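Clothing swap returns to Brurkstead, and it's bigger this time

By Kathleen Keogh
October 2022

Print | E-mail | 14 comments | 63 shares

BRURKSTEAD – If you have a sweater you haven't worn since before you moved house, there are people in Brurkstead who would love to meet it. The town's clothing swap is back at the Mac Suibhne Hall this month after a long break, and judging by the line that had already formed at the side door when I got there on opening morning, it was badly missed!

The idea is as simple as it ever was. You bring in clean clothes that still have some life in them, you get a paper ticket for each piece, and you trade the tickets for whatever catches your eye on the racks. Coats cost two tickets, everything else costs one, and children's clothes are free to anyone who needs them, ticket or no ticket. No money changes hands except at the coffee table, where a slice of the apple cake is well worth the dollar (I had two).

The last swap, back in January of the year the hall roof was replaced, took in 90 pieces. The organizers had passed 200 before lunch on the first day this time, and people were still coming up the ramp with bags on both arms.

"I brought one rack from home and thought I was being ambitious," said Baptiste Gaillard, who runs the swap and teaches the mending class that goes with it. "By ten o'clock I was on the phone asking my neighbor for hers, and her garment bags, and any hangers she could spare."

Gaillard moved to Brurkstead from Selldale six years ago and learned to sew from an uncle who altered suits. He has a wonderful way of talking about clothes. He turned a tweed jacket inside out for me and spent a good five minutes on the lining alone, showing how it had been let out at some point, then taken in again, then let out a second time. Whoever wore it clearly wasn't going to give it up easily, and by the afternoon it had gone home with a high school student who plans to wear it to every band concert this winter.

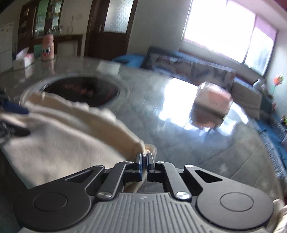 Cream fabric across a round marble-patterned table.

What's new this year is the mending corner, and for my money it's the best part. Anything with a missing button, a dropped hem or a small hole goes there before it reaches the racks, and if you'd like to learn how to do the repair yourself, you can pull up a chair. I sat down meaning to watch for a minute or two and stayed for most of an hour. I can now sew on a shirt button with a proper shank, the little stem of thread that lets the button sit clear of the cloth, and I have been going through my own closet ever since looking for buttons to fix.

The class covers the things most of us put off. Gaillard starts people on buttons, moves on to hems, and then gets to darning, which he teaches on old socks with a thick, bright yarn so beginners can see what the needle is doing. He is all for repairs that show. One cardigan on the rack had both elbows darned in orange against dark green, and three different people were circling it when I left.

Thread and needles have been supplied by Stama, the sewing shop on Canal Street, which also sent over a big glass jar of odd buttons. Children seem to find the jar at once. I watched a girl of perhaps seven pick out a complete set for a coat, no two alike, and lay them on the floor in order of size while her grandmother tried on hats.

Knitwear has been the surprise of the season. There was so much of it by the first afternoon that sweaters got a table of their own, and the sorting there is a small education. Wool that has felted in a hot wash goes into a separate box for people who want to cut it up for mittens or pot holders. Pilled sweaters get a going-over with a fabric comb. Anything with a stretched neck or cuffs is set aside for the class, and I was amazed at how much shape can be put back with a damp cloth, some patient patting and a night spent lying flat. 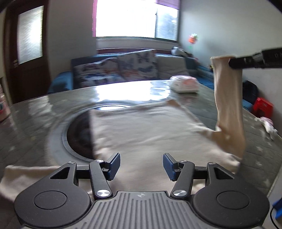
Long sleeves, Gaillard told me, are where most sweaters give out first. Cuffs rub on desks and get pushed up at the sink, and elbows take a beating on the arms of chairs. His advice is to look at both before you look at the color, and to check the underarm seam while you're at it. If the knit is sound in those places, the rest can nearly always be put right.

I also picked up a good tip about storage from the sweater table. Fold them, always, and put the heavy ones at the bottom of the pile. A knit left on a hanger over the summer grows at the shoulders, and those two little points are hard to get rid of.

The mood in the hall was lovely all day. Strangers were holding things up against each other and giving frank opinions. A man who had come in only to drop off his late father's shirts ended up staying to help press them, and he told me it did him good to see one walk out the door on somebody's back. Two sisters from Selldale had made the drive for the second day running and were already talking about starting a swap of their own in the spring.

There is plenty still to come. The swap needs men's trousers in the longer lengths, winter boots in any size, and school-age snow pants, which go the moment they're put out. It has all the scarves it can handle for now. Clothes should be washed and dry when you bring them, and please check the pockets. So far the finds have included a library card, a house key and a folded recipe for plum jam, all waiting at the front desk to be claimed.

Whatever is left at the end will be sorted once more. Warm coats will go to the shelter in Selldale, and cotton that's past wearing will be cut into squares for the quilting group that meets upstairs at the hall. They've asked for blues and greens in particular.

The swap is open through the end of the month, mornings and early evenings, at the Mac Suibhne Hall on Mill Road. Use the side door, as the front steps are being repainted. Mending classes last 90 minutes and have room for 6 people at a time, so put your name on the sheet by the coffee table if you'd like a seat. Bring something of your own that needs fixing. If you don't have anything, there's a basket of socks with your name on it.

Print this story | E-mail this story
14 comments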